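Call for Volunteer Readers and Transcribers
The Belay Notebooks Project, Terwood Library of Science History

We are looking for people who like old handwriting, old science, or both! The Belay Notebooks Project is opening its second round of transcription, and we would love to have you with us, whether you have done this kind of thing before or have never read a letter older than your grandmother's.

What the notebooks are

Between them, the instrument maker Josiah Belay and his daughter Harriet filled 70 notebooks with sketches, sums, weather notes, complaints about the price of brass, and long accounts of what they saw through the telescopes they built. Josiah ground lenses for a living and looked at the moon for pleasure. Harriet took over the workshop when his eyesight failed, and the later books are mostly hers. She is the better writer of the two. She is also the better observer, in the opinion of everyone on our team except one, and he is welcome to keep arguing.

Very little of this has ever been printed. A short life of Josiah came out long ago and gave Harriet a single paragraph, with her birth year wrong. We want to put the full text of the notebooks online, free to read and search, and then use it as the base for a proper biography of both of them.

The first round covered the early workshop years. It gave us 2000 finished pages, a very long list of abbreviations, and a recipe for polishing paste that we do not recommend trying at home. There are 3054 pages still to go.

What you would be doing

Most of the work is typing what you see. You will get a batch of scanned pages and a guide to the two Belays' handwriting, and you will type the words as they wrote them, odd spellings and all. Josiah spelled "Jupiter" in several ways and we want every one of them. Where you can't read a word, mark it and move on. A second reader will go over each page after you, so please don't lose an evening to one smudge (unless you enjoy that, and some of us do).

There is also a smaller group working on the people in the notebooks: customers, neighbors, cousins, other lens grinders, and a clergyman named Broltance who borrowed a telescope and seems to have kept it. If you like tracing families through parish books and town records, tell us in your note and we will put you in touch with Hiwot Derese, who leads that side.
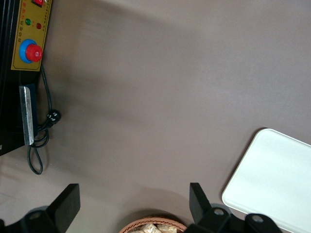 Who can take part

Anyone 16 or older. You don't need a degree, and you don't need to know any astronomy. Past readers have included a retired bus driver, two nursing students, a church organist and a high school physics class who worked through Josiah's tables of angles together and found three mistakes in his adding.

You will need:
A computer with a screen big enough to show a page and a typing window side by side
An internet connection
Comfort with reading English handwriting, or the patience to get comfortable with it
A few hours a month, whenever they suit you

A little Latin is handy for some of Josiah's early pages but there is no need to have it. If you do have it, say so loudly.

Time and place

You can do all of the transcribing from home. New readers start with an online training session of 2 hours, where we go through sample pages and the Jullar typing tool. Jullar is simple once you have seen someone use it, and the session leaves plenty of room for questions.

If you live near Terwood, you are also welcome in the reading room on our open afternoons. Several of the notebooks will be out on cradles, and seeing the real thing is a treat — Harriet pressed flowers between her eclipse notes, and the stains they left don't come across in a scan.

What you get

This is unpaid work, and we want to be clear on that. Your name will appear on every page you transcribe, if you would like it to, and in the printed biography when it comes. You will also get our monthly letter with the best finds, and an invitation to the yearly readers' supper.

How to join

Send a short note to Bontu Admasu, Project Coordinator, care of the library's front desk or through the contact form on the library site. Tell us your name, where you are, roughly how much time you have, and what drew you to the notebooks. A few lines are plenty. We read them all and will write back with a training date.

Students who need a letter confirming service hours should mention it at the start so we can keep track from your first page.

Posted June 2018. The call stays open until every batch has a reader.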